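Skareo 400 Height-Adjustable Table
Owner's Guide > Section 7: Fitting the Top and Setting the Height

Applies to the Skareo 400 with a solid wood top. If you bought the frame on its own and are using your own top, read the note at the end of this section first.

Before you start

You will need a Phillips screwdriver, the hex key from parts bag 2, a tape measure, a pencil and a soft blanket. Two people are needed for steps 5 and 6. Let the top sit flat in the room where it will be used for a full day before you fit it. Wood that has come straight from a cold garage or truck can move a little as it warms up, and the screw holes may not line up.

CAUTION: Do not plug in the control box until step 8. The legs can move without warning if a button is pressed while the frame is upside down.

Fitting the top

1. Spread the blanket on the floor and lay the top on it, face down. The better side has no pencil marks or stickers.

2. Set the frame on the underside of the top with the feet pointing up. The crossbar with the cable tray goes toward the back edge.

3. Measure from the frame to the edge of the top on the left and on the right. Move the frame until the two match. The gap at the front should be larger than the gap at the back.

4. Put in all the wood screws by hand, two or three turns each. When every screw has started, go around again and tighten them. Stop when the rubber washer begins to flatten.
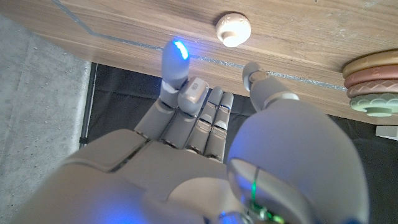 Do not use a power driver for the last few turns. The pilot holes are short, and a stripped hole has to be plugged and drilled again. If a screw will not bite, leave it out and contact the service desk for a longer one.

5. With one person at each end, tip the table onto its long side. Lift by the frame, never by the edge of the top.

6. Set the table on its feet. Check that it does not rock. If it does, turn the leveling foot at the low corner counterclockwise until it touches the floor.

7. Clip the motor cables into the tray. Leave a loose loop at each leg so the cables are not pulled tight when the table is raised.

Setting the height

8. Plug the control box into a wall outlet. The display shows two dashes.

9. Hold the DOWN button until the legs reach the bottom and stop, then keep holding until the display shows a number. The table now knows where its lowest point is.

10. Use UP to raise the table to your working height. For most seated adults, your elbows should be level with the top when your shoulders are relaxed. The factory setting is 742 mm, measured from the floor to the upper face.

11. To save a height, press M and then 1 or 2 within a few seconds. The display blinks once. 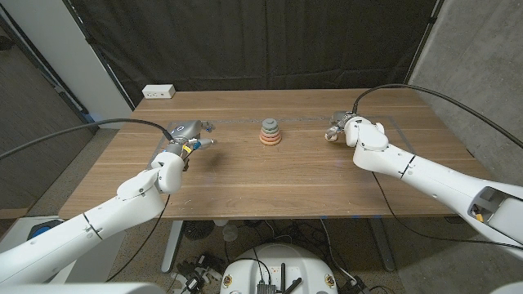 NOTE: Saved heights are lost if you repeat step 9. Write them inside the back cover of this guide.

CAUTION: Keep chair arms, window sills and drawer units clear of the edge. The table stops and backs up slightly when it meets something solid, but it may not sense a light object such as a lamp.

If the display shows E7

One leg has traveled farther than the other. Unplug the table, wait around 400 seconds, plug it back in and repeat step 9. If E7 comes back, check that both motor cables are pushed all the way in. Frames with the older Grernix control box show a steady red light for the same fault.

Caring for the wood

Wipe with a damp cloth and then a dry one. Apply Clarneck oil, or any clear furniture oil, twice in the first year. Work with the grain and wipe off what has not soaked in. Oily rags must be laid flat outdoors to dry before you throw them away.

Note for tops not supplied by us

Screws supplied in bag 2 are too long for thin tops. Measure the thickness and ask for the short set.

Section revised 1/6/21 by Iwona Jasińska. Step 9 corrected by Houshang Soltani.

Next: Section 8, Adding a Drawer or Footrest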